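Ticket: Soil moisture probes, block 4, reading flat after firmware update
Product: Lema field logger with Cidudico moisture probes
Site: Brevolbridge, mixed arable, heavy clay loam over chalk
Opened by: Kelly Bastos
Opened: 28/11/2018
Status: Resolved, see last entry

Initial report

Four probes on the Lema logger in block 4 stopped following rainfall after the logger took the new firmware. Values at the 8-inch and 16-inch depths sit at one figure all day and all night. The 24-inch depth still moves a little. Soil temperature from the same probes looks normal and agrees with the weather station by the grain store.

We had steady rain over two days and the field was too wet to travel on. The dashboard showed no change in the top two depths. The drilling plan for the spring barley depends on these readings, so I need to know whether the past data can be used.

Already tried: restarted the logger, reseated the probe connectors, replaced the battery. No change.

Support, first reply

Please send the raw counts as well as the calibrated values. On the logger menu this is under Export, Diagnostics, Raw. The dashboard only shows calibrated values, and a clipped value looks the same there as a stuck one.

Also confirm:
Soil type setting for each channel
Probe cable length, including any extension
Whether any probe was moved or reinstalled this season

Kelly Bastos

Raw export attached to the ticket. Soil type is set to "Mineral, general" on all four channels. I remember setting it to "Clay, heavy" at installation, and the paper sheet in the logger box says the same. I did not change it.

Cables are the standard length on probes 1, 2 and 3. Probe 4 has an extension, fitted by the dealer. Nothing was moved. The probes went in last March and have stayed in the same holes.

Support

Thank you. The raw counts are moving. On probe 1 at 8 inches they go from 925 to well over 1000 across the rain period. The sensor is working and the logger is reading it. The fault is in the conversion step.

With the "Mineral, general" curve, anything above 925 counts is treated as saturated and held at the top value. With the heavy clay curve the same counts fall inside the normal range. The firmware update appears to have reset the soil type to default on every channel. We have one other report of this, from a Skastiris dealer, on a logger of the same hardware revision.

Steps:
1. Open Settings, Channels, and select channel 1.
2. Set Soil type to "Clay, heavy".
3. Press Save before leaving the screen. Moving to the next channel without saving discards the change.
4. Repeat for channels 2 to 4.
5. Restart the logger from the menu, not by pulling the battery.
6. Wait for two full logging intervals and export again. 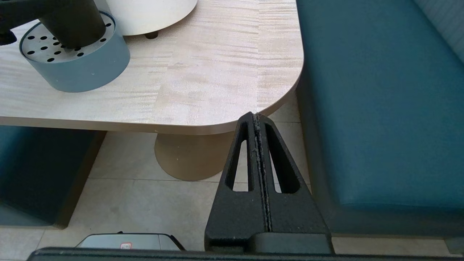
Do not delete the old records. The raw counts are stored next to the calibrated values, and the whole period can be recalculated once the channel settings are correct.

Kelly Bastos

Done on all four channels. Probes 1, 2 and 3 now show sensible figures at all depths. I dug a hole beside probe 2 and the soil at 8 inches smeared and would roll into a thin ribbon, which fits with what the dashboard says.

Probe 4 is still wrong. It now reads drier than the others by a wide margin, and it is in the lowest part of the block, next to the ditch. That corner is always the last to dry out. The reading also jumps between one interval and the next.

Support

The jumping suggests a supply voltage problem. Please measure at the probe end of the extension with the logger set to Continuous. Measure with the probe connected. An open-circuit reading will look fine even with a poor joint.

If there is a screw-type joiner in the line, open it and look for green or white deposit on the conductors.

Kelly Bastos

Voltage at the logger terminals is good. At the probe end it is low and it drops further each time the probe wakes up. There is a joiner 200 feet along the run, in a box that was meant to be above ground and is now half buried. There was water in the box and green deposit on two of the three conductors.

Cut back to clean copper and remade the joint with gel-filled connectors. Box is now strapped to the fence post. Voltage at the probe end is steady.

Support

Good. Please leave it running and send one more raw export from probe 4 after the next rain. If the counts rise in step with probe 3 we can close this part.

For the historical data, go to Tools, Recalculate, and enter the start date as the day of the firmware update. Do this for channels 1, 2 and 3 only. Leave channel 4 out. The low supply voltage affected the raw counts themselves, and recalculating will not repair them. We suggest flagging channel 4 as "Suspect" for the whole period — the irrigation and workability reports skip flagged records automatically.

Kelly Bastos

Recalculation ran on channel 1 and channel 2. Channel 3 stopped at 76 percent with "Record out of order". Tried twice, same place.

Support

That message comes from a duplicate timestamp. The usual cause is the clock stepping back when the battery is removed, and you replaced the battery during the first round of checks. Go to Tools, Check records, select channel 3 and choose Merge duplicates. Then run Recalculate again. It will start from the beginning of the period, and this is expected.

Kelly Bastos

Two duplicates found and merged. Recalculation on channel 3 completed. The corrected figures show the top 8 inches at or above field capacity for the whole of the wet spell, with no sign of drying until the wind changed.

Rain overnight. Probe 4 raw counts rose with probe 3, slightly later and to a higher level, as I would expect next to the ditch. Export attached.

One request — could the update screen warn that soil type may be reset? I have a second logger in the top block and have held it back on the old firmware for now.

Support

The export from probe 4 looks correct. The request has been passed to the firmware team under the existing defect. Until a fixed version is released, please note the soil type for each channel before updating the second logger, and check the settings before the first reading after the update.

Resolution

Cause 1: soil type reset to default by firmware update, channels 1 to 4. Corrected by hand, channels 1 to 3 recalculated.
Cause 2: corroded joint in extension cable, channel 4. Joint remade, period flagged as Suspect.
Cause 3: duplicate timestamps after battery change, channel 3. Merged.
Follow-up: firmware defect remains open. Second logger to stay on previous version.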